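From: Donnie Pringle
To: Jendthorpe tinkerers list
Subject: Re: [tinkerers] old workstation -- worth bothering with?

On an evening in November, Crichton wrote:

> Hi all, I've been offered an old dual-bank workstation from the
> Stisen office clear-out. It's a great heavy lump with a handle on
> top and they want 90 quid for it, no drives, memory unknown. I've
> only ever done ordinary desktops. Is it much different inside? I'm
> mostly worried about the processor, as I bent pins on one years ago
> and have never quite got over it. Also where do people put all the
> bits while they're working? I've lost two screws in the carpet on
> this job before I've even started.
>
> C.

Hello Crichton, and hello everyone else who's been quiet since the summer!

I'd go for it, though I'd try them at 70 first (they want the floor space more than they want your money, believe me). These big old towers are lovely to work on once you've got one on its side. There's room to get your hands in, the drive bays mostly pull out without tools, and the metalwork doesn't slice your knuckles like the cheap cases I grew up with. The handle is a blessing too, although mind your back -- mine nearly had me over on the stairs.

The processor first, as that's what's bothering you. Find out which sort of socket it has before you do anything. If the pins are in the socket, you leave the cover on it till the last possible moment and you never, ever poke about in there with a cloth. Lift the lever, open the frame, lower the chip straight down holding it by its edges, and let it sit. No sliding, no wiggling. Line up the little triangle in the corner, check it twice, then close the frame and bring the lever down. It'll feel like more force than you want to use and that's normal. I still hold my breath!

Memory: two banks, one either side of the processor, so get the manual and see which slots it wants filled first. Mine sulked for a whole evening with beeps and a black screen and all I'd done was put a matched pair in the wrong bank. Open the end latches fully, offer the stick up to the notch, and press on both ends till it clicks. If you don't get the click it isn't in, whatever it looks like.

Do have a look at the power supply label before you order a graphics card, by the way. I got as far as paying 110 for one and then sat down and did the sums, and back it went. Leave yourself plenty to spare.

Drives: you say it comes with none, so ask whether the caddies are still there. That's the bit I'd haggle over. People pull the drives for shredding and the caddies go with them, and then you're hunting round for the right pattern and paying silly money. The ones with the blue handles turn up now and then, but check the shape before you buy, as they aren't all the same inside.

As for where to put things, my answer used to be saucers. I had a saucer for screws, a saucer for memory, and a cat. These days I'm a complete convert to a proper parts tray, something with a shaped place for each piece so you can tell at a glance what's still out. You can make a decent one from a block of packing foam and a craft knife if you don't fancy buying anything. Put the processor in its own square hole, well away from your elbow, and give the memory a slot to stand or lie in. And for the screws, a magnetic dish from Jesitz on the high street, which you should keep well clear of any old hard drives, just to be on the safe side.

My whole build came to 380 in the end, including one cable I didn't need, and I reckon I could do it for less now. If you get stuck, shout, and I'll bring my good screwdriver round.

Two pictures below.

Cheers,
Donnie

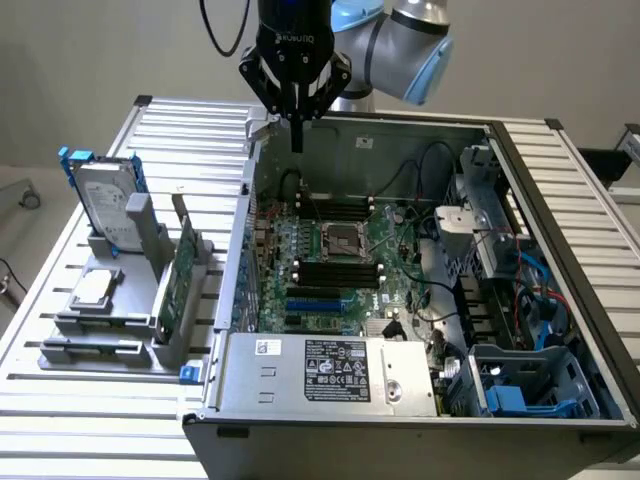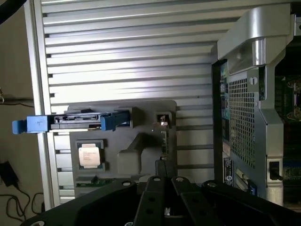

First one: tower on its side, socket empty, memory slots above and below it. Second one: processor and drive caddy in the grey tray, with the carrying handle over on the right.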